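Best way to clear a shared play table at the end of the day?
Posted by burngate_mom, 16 May 2022

Our blue table collects everyone's stuff, grown-up and kid, and I spend 20 minutes sorting it. What do you pick up first?

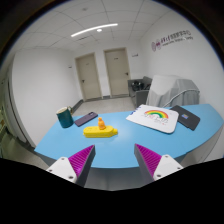 The table today: mug, phone, toy boat, rainbow board

irnari7
Mug and phone first - those are the ones that spill or break. Then the boat, with the little orange figure kept with it so they don't get separated. Flat things like the board and the black folder or tablet case go last, standing up on a shelf.

Furukawa_fan
bins

stoltitz800
Agree with irnari7. We do toys before flat stuff too and it takes us 9 minutes. Wipe the table after.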